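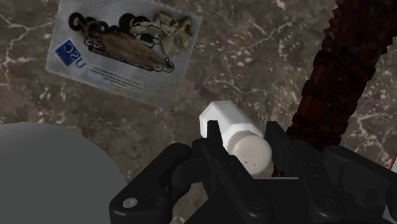 Last changed: Sun 28 January

Search the manual Go Clear
Category: Software set-up > Simulation > Wrist view and grasp checks

6. Setting up the wrist view for tabletop grasps

This section covers the simulated wrist camera in Vasten and its link to the Numel grasp planner. Complete section 5 (arm model and joint limits) first. The steps assume a two-finger gripper and a stone counter scene with a shaker as the target.

6.1 Load the scene

1. Start Vasten and open the project created in section 5.
2. In the Scene panel, select Counter, then Stone. Wait for the textures to finish loading.
3. Set the random seed to 1509. Other seeds move the objects, and your view will not match the one in this manual.
4. Set the target to Shaker. Leave all other objects as obstacles.

Note – The stone has pale veins and flecks. With edge-based segmentation, a vein may be reported as an object boundary. Use the depth mask for this scene.

6.2 Check the view

5. Open the wrist view. The black gripper must span the bottom of the view with its fingers open, one fingertip overlapping the body of the white shaker and the other just to the right of the cap.
6. If the gripper is missing from the view, the camera is attached to the wrong link. Go to Robot, Links and attach it to the wrist.
7. Turn on Mask Self. The planner ignores every pixel that belongs to the gripper.

Caution – Do not draw the self mask by hand. A mask that is too wide also hides the target between the fingers.

6.3 Run the planner

8. In Numel, set Samples to 1000 and Minimum Score to 98.
9. Click Plan. Candidates are listed by score, highest first.
10. Select a candidate and click Preview. Check both fingers for contact with obstacles. The long, dark reddish-brown object on the right passes behind the gripper, so check the right finger and outer arm against it from a second viewpoint.
11. Click Execute only when Preview reports no collisions.

Note – Printed text on the translucent packet is part of its texture and may appear reversed. Label reading is off by default and should stay off for this scene.

6.4 If no candidate is returned

– Confirm that the target is Shaker and not All Objects.
– Lower Minimum Score in steps of 6.
– Clear the planner cache and repeat from step 8. Caches written before the December release are not compatible.

Section maintained by Shu-fen Chiu. Send corrections to Alfredo Marquez, Cellent documentation group.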